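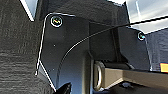
Aebischer Hand-Guide Kit, review after one month

Price paid: $2,141 for the two-arm set with wrist cameras
Used for: recording wardrobe tasks
Posted 5/31/21

I bought the Aebischer kit to replace a joystick setup from Nutell that I had been using for two years. The Nutell worked, but teaching anything with soft cloth through two joysticks was slow, and most of what I recorded had to be thrown away. I wanted something where I could move my own hands and have the arms follow.

The kit comes in one box. You get two leader arms (the small ones you hold), two wrist cameras with brackets, a foot pedal, a power supply and a USB hub. The follower arms and grippers are not included, so check that yours are on the supported list before ordering. Mine were. The software is a free download and runs on Linux only.

Setup

It took me most of a day. The leader arms clamp to a table edge and the clamps are good. The wrist camera brackets were harder. The screws supplied for them were too short for my mounting plates, and I ended up using my own. The camera cables are stiff and need slack at the wrist, or they pull when the joint turns past halfway. The manual shows the cable routed down the outside of the arm. I tried that, snagged it twice on the first day, and rerouted it. Leave a loose curve, check it with the wrist turned both ways, and then tie it down.

Calibration is a matter of putting each leader arm in a fixed pose and pressing the pedal. It takes a minute or two per arm. I have had to redo it every few days on the left side. The right side has held since the first week.

The task

My test was hanging clothes in a white wardrobe. I picked it for being dull and hard at the same time. The space inside is narrow, the doors get in the way of the elbows, and cloth never sits the same way twice. Hooks are a good test of any remote control system, since a small error at the hand becomes a miss at the hook.

I recorded two versions. The first uses garments on hangers, where the hanger has to go over the hook. The second has no hanger and the garment goes straight on, by a collar loop or by the hood. 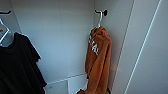

Hanger version, with the orange garment on the side wall hook.

The hanger version is the easier one to teach. A hanger keeps its shape, so once the gripper has it by the neck you know where the hook end is. With the leader arms I could turn the wrist and lower at the same time, a motion I never managed well with joysticks. By the second evening I was getting usable recordings most of the time.

Where it gets awkward is weight. The leader arms have no force feedback. When a thick garment starts to drag on the door or catch on a shelf, you feel nothing in your hand and have to see it on the screen. I knew this from the product page, but I did not appreciate how much it would matter. I now keep one eye on the motor current readout, which the software shows as a small bar at the bottom of the window. It is a poor substitute. Navberg sells a kit with feedback in the grips, for a lot more money, and if I were teaching mostly heavy cloth I would look at that one first.

The version without hangers is much slower. A collar loop is small and it closes up when the fabric folds over it. I found it worked best to hold the garment below the loop with one arm and open the loop with a fingertip of the other, and that takes practice. A hood is more forgiving. There is plenty of cloth to work with and it doesn't need to land in an exact place. The result is bunched up, but it stays on the hook.

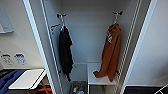

What I had to decide was whether a bunched garment counts as a success. The software makes you mark each recording as keep, discard or review when you let go of the pedal, and I was inconsistent in the first week. I went back and settled on one rule: if it is on the hook and stays there when both grippers are clear, keep it. A sleeve resting on the shelf is fine. Write your rule down before you start.

Recording and software

Over the month I recorded 1,422 demonstrations and kept most of them. The software crashed 12 times. Each time it lost only the recording in progress, and everything saved before that was intact. Export is simple and the files opened without trouble in the training code I use.

Playback is the best part of the package. You can step through a recording with the wrist views and the head view side by side, trim the ends, and send the motion back to the arms at a lower speed. I caught a lot of bad grasps this way that had looked fine live.

The foot pedal is cheap and slides on a smooth floor. I put a rubber mat under it.

Comfort

My longest session was 66 minutes and that was too long. The grips are shaped for a large hand, and my thumbs got sore from working the triggers. Reaching high is also tiring, because you hold the leader arm up for as long as the follower is up at the hook. Lowering the table helped a little. I keep sessions short now and do the low shelf tasks in between.

Support

I wrote to Eltadbridge, the distributor, about the short screws. They replied the next day and sent longer ones at no charge. A question about the left arm calibration has been open for over a week. They say a firmware update is coming in June.

Good

Natural two-handed control, quick to learn
Solid table clamps
Playback and trimming tools
Recordings survive a crash

Not so good

No force feedback
Wrong screws for my plates
Left arm needs frequent recalibration
Grips too big, pedal slides
Linux only

Rating: 4 out of 5. I would buy it again for hangers and light clothes. For heavy jackets I would want to try the Navberg before paying for either one.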